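Last day at Zaltero

The last Stallen came down the line at ten past four in June, a silver one, and Suryani Govindasamy signed the sheet without reading it. 24 years of badges. She'd glued on the very first, crooked, and they'd sold it like that.

Phone going. Steyn again, from head office.

"Is it done?"

"It's done."

"And the name? Wiltum want to know if we're keeping the name."

She let him wait. Engine still ticking over behind her — sweet, even, not a rattle in it.
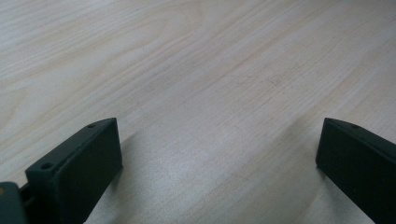 "Tell them no," she said. "They can have the plant. They can have the drawings. Not the name."

"Suryani, they've payed for it."

"Then they can come and get it."

She hung up. Keys in the ignition, 11 miles on the clock, half a tank maybe. The gate was open. Second gear, third, and she was doing 50 before the barrier man got his hand up — to stop her or to wave, she didnt look.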